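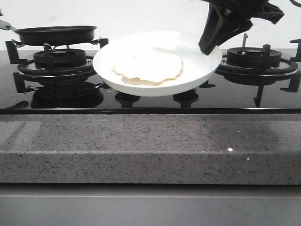
2024-09-12 Romanization pass, Nullusik lyric sheets

2 comments

Second full pass over the album text. Input is the booklet scan, typed by hand in February and not proofread since then. 327 lines, 38 of them flagged by the script. Most flags are particles: は written as "ha" where it should be "wa", and を split between "o" and "wo" depending on which evening I typed it. Settled on "o" throughout.

Long vowels are still mixed. Babita Sachdeva wants macrons and I have been writing "ou". Leaving "ou" in the source file and converting on export, so either can be printed.
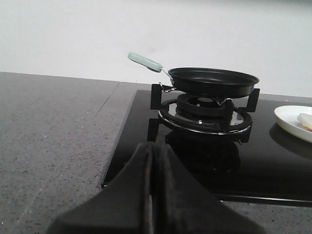

Track 4, "Cliltska"

The bridge has no subject in either line. First draft had "I" for both. On relisting, the second voice comes in on line two, so it is now "you" there, with a note. The verb ending supports either reading.

"Masico" in the chorus is left as is. It is in katakana in the booklet, no gloss, and the Lindemann dictionary has no entry. Checked the live version as well and the vowel is the same.

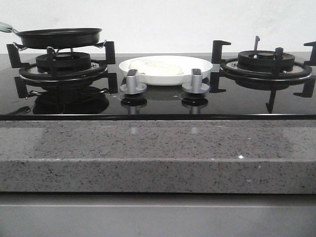
Timing for the same track was done at 100% speed this time. Slowing the audio smeared the consonants and put the line starts late, worst in the second verse. Old timings kept in a separate column until Babita has compared them.

Open: repeated chorus, print in full or mark "x2". The booklet prints it in full, but with one kanji changed the last time through. Could be a typo. Check against the single.

Shares 2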